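Gelanance Working Papers in Assistive Handling
2023-09-01, by the Bindora study group

5. Failures we would not call rare

5.1 What the success rate hides

The Varnamholm trials are usually cited for their success rate. We think that number deserves less trust than it gets. A run was scored as a success if the pill organizer ended up inside the target area on the tabletop. Nothing in the scoring asked whether the lids were still shut or whether the organizer had been squeezed hard enough to bend. For a box that holds a person's medicine, those seem like the first things to ask.

We went back through 18 runs from February that had been marked as clean. In 6 of them a lid had popped open at some point between the grasp and the release. In 2 of those the lid fell shut again when the organizer was set down, so the final check found nothing wrong. The operator's notes for both runs say "ok."

5.2 The force limit

The Hao controller stops closing the fingers when motor current passes a set limit. The manual presents this as a safety feature. It may be one for solid objects. A hollow plastic box gives a little before it pushes back, and by the time the current rises the side walls have already moved inward. A lid held by a small catch does not need much of that to let go.

Lowering the limit was the obvious fix, and we tried it. The lids stayed shut more often, but the organizer began to slip, and on 5 runs it was dropped. We do not regard a dropped organizer as safer than an open one. The supplier's advice was to find a value in between. We looked for one and did not find a setting that held up from one day to the next.

5.3 Where the fingers land

Part of the trouble lies in where the fingers close. Figure 4 shows a grasp on a red organizer held upright, with the fingers closed low on its sides and the "Sun." compartment standing clear above them.

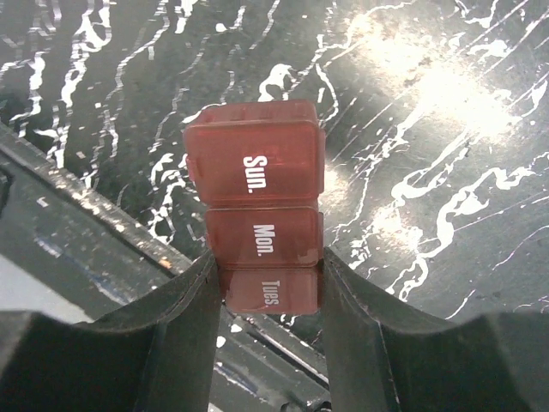 Figure 4. Grasp on a pill organizer, wrist camera view.

It has been suggested to us that better grasp planning would settle the matter. We doubt it. The planner picks contact points from outer shape alone and has no idea which parts of the object are meant to open. A grasp that is good by its measure can still press right beside a catch. Until lid state is checked during the whole motion, and a run with an open lid is scored as a failure, we see no basis for calling this task solved. The rescored runs are listed in Table 3, with the operator's original marks left in place.

Contact: Bindora study group, Varnamholm | © 2023 Gelanance | Back to top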